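July 5, 2018

Bench notes, ice and water. Setup started later than planned because the second freezer tray had not released and I did not want to run it under the tap. Warm water rounds the corners of the cubes and then the first ten minutes of readings mean very little. Left it upside down on a tea towel and went through the old pages while I waited.

The December notes are worse than I remembered. Room temperature is written once at the top and not again. The thermometer is not identified. There is a column headed "stirred" with ticks in it and no record of how long or with what. I have kept the totals and struck out the rest.

For this round I am using the coloured plastic bowls on the timber table. The steel ones pull heat too quickly and the outside sweats, which puts a ring on the wood. Plastic is slow, and slow is easier to write down. The colour is a labelling system and has no other purpose. I write G, B and O in the margin and don't have to put tape on anything. 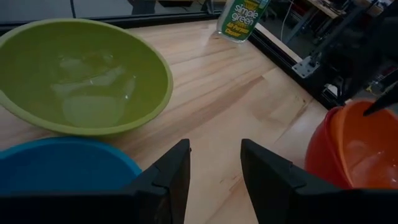
Senan Ó Briain
Keeper of the ice log

G is the large green one and takes the most water before the ice goes in. O got water and ice as well. I filled from the same jug both times, left standing overnight so that it came to room temperature. Total water drawn, 3,116 grams on the kitchen scale, jug weight removed. Of that, 1,732 went into G and the remainder was split between O and what I kept back for topping up. I should have weighed the two parts of the remainder separately. Noted for next time.

Room was 23 degrees at the start. Door closed, blind down on the west side. The heater was off all morning, though the wall behind the table still holds some warmth from the night before and I have no good way to correct for it.

Trays are the Melia ones, bought as a pair. The cubes are not uniform. The ones at the ends of the tray come out shallow if the tray sits on a slope, and the freezer shelf does slope. I have shimmed it with folded cardboard twice and the cardboard goes soft. A plastic shim would do it. Must look in the shed.

Reading interval was 15 minutes. The probe goes in at mid-depth, clear of the ice and off the wall of the bowl, and is held until the last digit stops moving. If it touches plastic the number drifts and I take it again. Prumon probe throughout. I checked it beforehand in a slurry of crushed ice in a glass and it read 0.2 high, so every figure in the table has 0.2 taken off it. The uncorrected figures are in pencil beside them.

Problem with the first interval. I had been stirring before each reading in the earlier rounds and had to decide whether to go on doing so. Without stirring, the cold water sits at the bottom and the probe depth matters a great deal. With stirring, the ice melts faster than it would if left alone, and the thing being measured has been changed by measuring it. Settled on one slow turn of the spoon in G and none in O, and will swap them for the next round. This means the two columns cannot be compared with each other today. They can be compared with their opposites once the swap is done.

Pieces that had frozen together are a separate nuisance. They have less surface for their mass and they outlast the single cubes by a wide margin. Any stuck pair should be broken before it goes in the water, or left out altogether and marked as such.
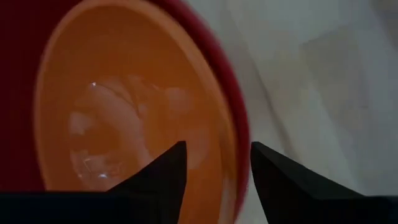

Clear lump in the orange bowl, close up.

Wrote up the table after lunch. The G curve is smooth apart from one reading that I think is my fault, since the lid of the kettle rattled and I looked away before the digit had settled. I have circled it and left it in. O is flatter through the middle and I have no opinion yet as to why.

Bagheri's old handbook gives a method with a foam sleeve around each vessel. That would take the tabletop out of the question. I could cut sleeves from the camping mat, but the bowls flare toward the rim and a straight sleeve would gap. A cone pattern is simple enough to draw. Paper first, then foam.

To buy: distilled water, a second spoon the same as the first, batteries for the probe. The spare Cenia timer has a fault in the start button and needs two presses, so it comes off the bench until I have opened it up.

Bowls washed and stacked, trays refilled and back on the shelf, cardboard folded once more than yesterday. Swap round tomorrow if the room is near the same temperature.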